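Last updated Jul 14, 2022

Search this manual Enter a term

5. Recording bedding examples with the Gorness head unit

This section covers recording of bed-making examples by a person wearing the head unit. Recording with the arm pair is covered in section 6. Complete the fit check in section 4 before you start.

5.1 Before recording

1. Charge the head unit until the side light is steady green. Do not record from a power bank carried in a pocket. The cable pulls the unit to one side when the operator bends.

2. Open the Matton recorder on the phone or tablet and sign in with the site code. Sites in the Holalville group use the code printed on the case lid.

3. Select Task > Bedding, then one of: Spread, Fold, Straighten, Clear.

4. Stand at the side or foot of the bed, within arm's reach of its middle. Look at the middle of the mattress and press Level. The preview must show both forearms when they are held out in front of the chest.

5. Check the sleeves. Loose sleeves are allowed if the fingers and the back of the hand stay clear. Push back any cuff that reaches the knuckles.

NOTE: Do not tidy the room before recording. Clothing, wrappers and bags on or near the bed are part of the example. Remove only items that could cause a fall, and anything showing a name, address or account number.

CAUTION: Do not kneel or stand on the mattress while wearing the head unit. The strap is not rated for a fall.

5.2 Start pose

Every example begins with the open-hand pose. The hand tracker uses it to set finger length and to tell left from right. If it is missing, the file is accepted by the recorder but rejected on upload.

1. Press Record and wait for the tone.

2. Hold both arms out, palms down, with the fingers spread.

3. Keep both hands in view and at about the same level. One hand may rest on the bedding.

4. Hold still until the second tone, then begin the task.

Do not cross the wrists. Do not hold bedding during the pose.
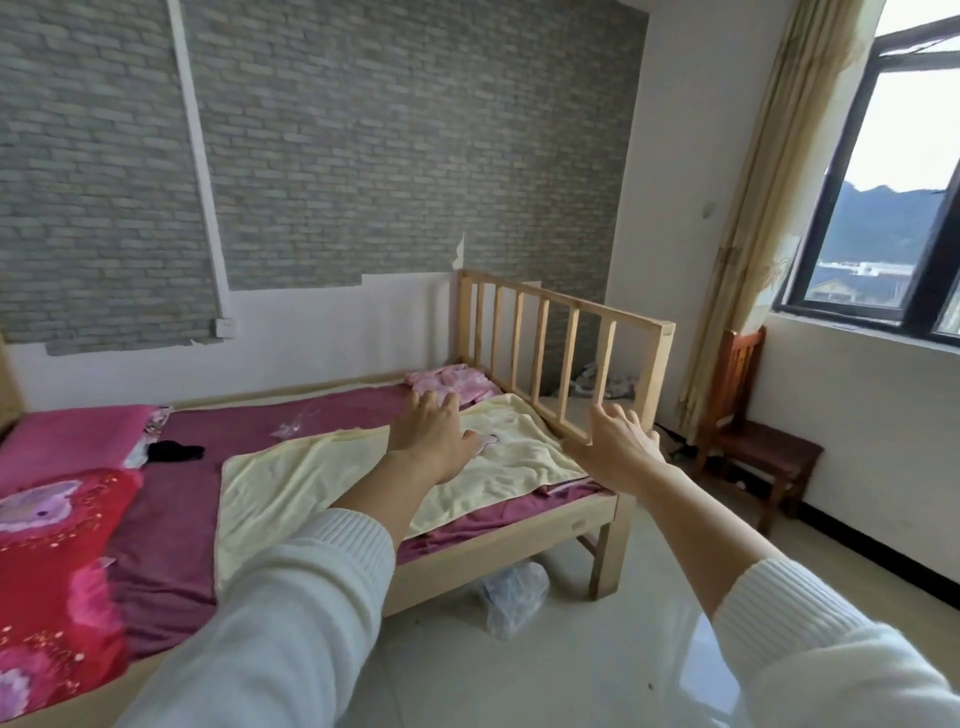 Riviere: We ran a batch with both hands resting on the blanket and the tracker kept losing the fingertips on thick fabric. Our operators now keep at least one hand raised until the second tone. Rejections for "pose not found" went from 131 in the first upload to 8 in the next one, same rooms, same people.

The comment above applies to recorder versions before the August release as well as to the current one. Resting one hand remains within the rules. If "pose not found" appears on more than one file from the same room, raise both hands and record again.

5.3 Recording the task

1. Work at normal speed. Slow, careful motion produces examples the policy copies too literally.

2. Keep the hands in view. Turn the head, not only the eyes, when reaching toward the far rail or a corner of the mattress.

3. Move one item at a time. If two items come up together, put both down and pick up the one you want.

4. For Spread and Straighten, stop when the top cover lies flat enough that its edges can be followed by eye. A perfect finish is not required.

5. For Clear, place loose items on a chair or at the foot of the bed. Do not drop them on the floor.

6. At the end, take both hands off the bedding, hold them open for one breath, and press Stop.

NOTE: Keep failed attempts. If a blanket slips or a fold comes undone, correct it and carry on. Mark the file Recovered. Use Discard only when the unit has moved on the head or another person has walked into view.

CAUTION: Take the unit off after 10 examples and rest the neck. Stop at once if the forehead pad feels hot.

5.4 Light and background

Daylight from a side window is acceptable. Avoid facing the window directly during the start pose, as the hands may turn dark against the glass. Shiny floors and patterned walls do not affect tracking. Patterned quilts sometimes do. If the preview outline jumps between the hand and the print, move the hands over a plain area and repeat the pose.

5.5 Labels

Enter the following before closing the file:

Bed type: single, double, bunk, crib
Top items: blanket, quilt, sheet, pillow, clothing (select all that apply)
Start state: heaped, partly spread, flat
Result: Done, Recovered, Not done

Leave Color blank. It is filled in on the server.

5.6 Upload

1. Connect to a wired or unmetered network.

2. Select all closed files and press Send. Files left open are skipped without a message.

3. Wait for the count on the site page to match the count on the tablet before clearing storage.

The current bedding set holds some 2,239 accepted examples. Spread is well covered. Fold and Clear are short, and sites that have a choice should record those first.

If the upload stalls, see section 9.2. Do not rename files to force a second attempt. The server treats a renamed file as a new example and will store it twice.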